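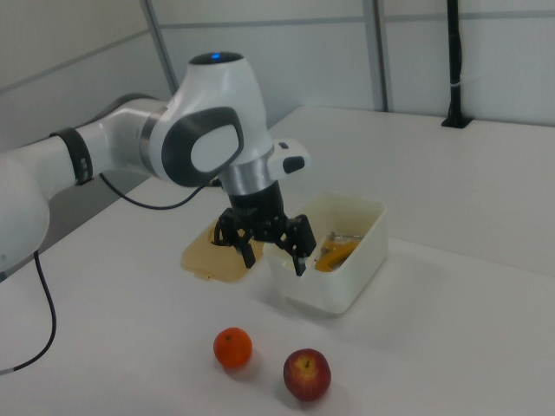 A small orange and a red apple on a white tabletop.

The fruit bowl is a household object and, by extension, a household custom, in which fresh fruit is kept on open display in a kitchen or dining room. In theory the fruit is there to be eaten. In practice it shares the space with keys, rubber bands, a dead battery and at least one takeout menu, and many bowls hold no fruit at all for long stretches of the year.

History

Shallow dishes for fruit are found in most places where people have had both fruit and tables. For a long time the contents mattered more than the dish. Where oranges had to travel far, a bowl of them told visitors that the family could afford oranges, and children were told not to touch them. Cheap shipping ended the boast but kept the bowl, along with the rule about touching, which some grandparents still enforce.

The footed bowl, raised on a stem, was the usual form in formal dining rooms. It took up less of the table and tipped over more easily. Flat-bottomed bowls replaced it in most kitchens, and wire baskets followed, sold on the claim that air moving under the fruit kept it fresh. The wire also left a grid pattern on the pears.

Contents

Apples, oranges and bananas make up the standard bowl in the United States. Apples and bananas give off ethylene, a gas that speeds ripening in nearby fruit, so a mixed bowl tends to go off sooner than a sorted one. Household guides have pointed this out for decades, to little effect. The banana hook, a small gallows for the kitchen counter, was meant to settle the matter.

Citrus keeps longer at room temperature than most of its neighbors and is often the last thing left. Small oranges and
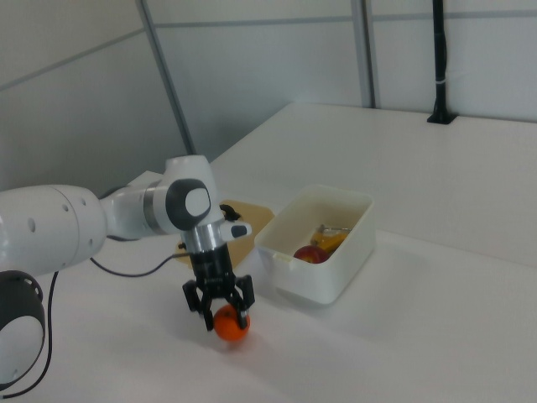 tangerines do better in this respect than their size suggests, partly because they are easy to peel and get eaten before the question comes up. Lemons are frequently included for color and then found months later, light and hard as golf balls.

Regional customs

In the town of Corrigan, a bowl set by the front door in June is understood to be for guests, who may take one piece on the way out. Taking two is remembered. The neighboring village of Stostimard keeps the same custom but uses plums, which Corrigan considers showing off.

Manufacture

The Flurner pottery made a plain glazed bowl in 4 sizes, the largest of which could hold 17 apples and would not fit in any cupboard then on sale. Hikano later sold a divided bowl with 3 sections, intended to keep bananas apart from everything else. Owners mostly used the third section for mail – a use the company eventually showed in its own catalog.

See also

Banana hook
Centerpiece
Junk drawer
Wax fruit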